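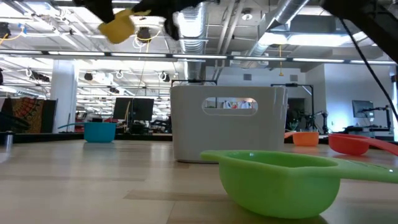
Gavalas opens refill shop for baking goods in Prereck

3 December 2020

The household goods company Gavalas has opened a new shop in the centre of Prereck, where customers can buy baking ingredients by weight and also the simple tools which are needed for them. The shop has an area of 142 square metres and it gives work to 10 people.

Flour, sugar, cocoa and dried fruits are kept in 75 large containers along the walls. The customer takes a plastic basket at the entrance, fills the paper bags and pays at the till according to the weight. It is also allowed to bring own jars from home, if they are clean and have a lid.

A part of the shop is given to the Fondance series of measuring cups. They are made of coloured plastic, and every size has its own colour, so that children and older persons can find the correct one without reading small numbers. The handles have a hole for hanging. The cups are sold one by one or as a set together with a white basket for storing them.

The opening was first planned for August, but the works on the floor and the ventilation took more time than expected. During the first days the shop served 353 customers. According to the company, the most wanted goods were rye flour and brown sugar, and the rye flour had to be ordered again already.

In the spring Gavalas wants to add a small corner with the baking tins of the Zomance brand, which until now could be bought only by post. The shop is open from 10 in the morning, and parking behind the building is free for customers during the first hour.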